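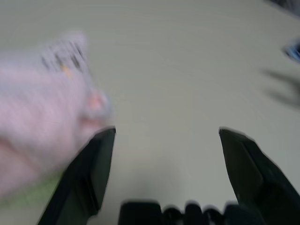
Refinishing the kitchen table — oil or water-based?

plostcombe_pete
19 August 2023
Finally getting to my grandmother's maple table and I can't wait! Sanded to 120 so far. I love oil finishes (that glow!) but my wife wants it to stay pale. Thoughts?

SenyoOwusu
Water-based, all day. I did ours in December with three thin coats and it's still as light as bare maple. Dries so fast you can eat on it that weekend!

grainchaser77
Have to disagree with Senyo on eating that soon. Dry isn't cured. I give mine 10 days before plates go down, longer in a cold house.

SenyoOwusu
Fair, I was gentle with it. Still the best finish I've ever used!

maplemim
Oil fan here — hardwax oil with a little white pigment stays pale and you can fix one scratch without redoing the whole top. I've done 2 tables that way and loved both.

plostcombe_pete
Ooh, didn't know about the white pigment. Do you sand past 120 for that?

maplemim
150, then stop. Try it on the underside first!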